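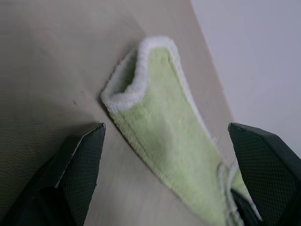
*Frans Dewulf*

I have stood for the local council in Gastside three times, and each time the campaign was made at home, between the cooker and the garage. These are my tips for people who must do the same with little money and one table.

**Folding leaflets.** Last time we had 1,411 addresses, and Van Hecke asks extra for folding, so I folded them myself. Use the back of a spoon to press the crease, not your thumbnail. Fold one sheet at a time. If you take two together the inner one always comes out crooked, and people notice it, even if they don't read a word of your programme. Glossy paper cracks on the fold, so ask for matt.

**Sorting by street.** A muffin tin is too small, but shoe boxes are good. Write the street on the short side of the box and put the odd numbers in front, the even numbers behind. For the long streets in Hilberg I use two boxes. Put a rubber band around each bundle, but not a tight one – it bends the edges.

**Paste for posters.** Mix 4 spoons of plain flour with a cup of cold water until there are no lumps, then pour it slowly into 8 cups of boiling water and keep stirring. It must become like thin custard. Let it cool with a lid on. It keeps for two days in a cold garage, after that it smells. Wash the brush the same evening, otherwise you can throw it away.
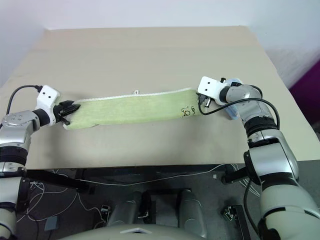 Before you paste anything, ask the town hall which boards are allowed and from which day. With us the rules were changed in May and I had to take down six posters again. Warm water and a wide paint scraper do this well, if you give the water ten minutes.

**Boards for front gardens.** Screw the board to the stake with two screws, one above the other. With one screw it turns in the wind and your face looks at the hedge. Sharpen the stake on four sides and it goes in straight.

**Old posters.** After the vote I had 236 left. The back is white, so they are useful under paint tins or for lining a drawer. My neighbour in the Skovero flats, who votes for the other side, took a whole roll for her seed potatoes.

**Ink on the table.** A little white spirit on a rag, then soapy water. Try it first on a corner where it doesn't matter – varnish can go dull.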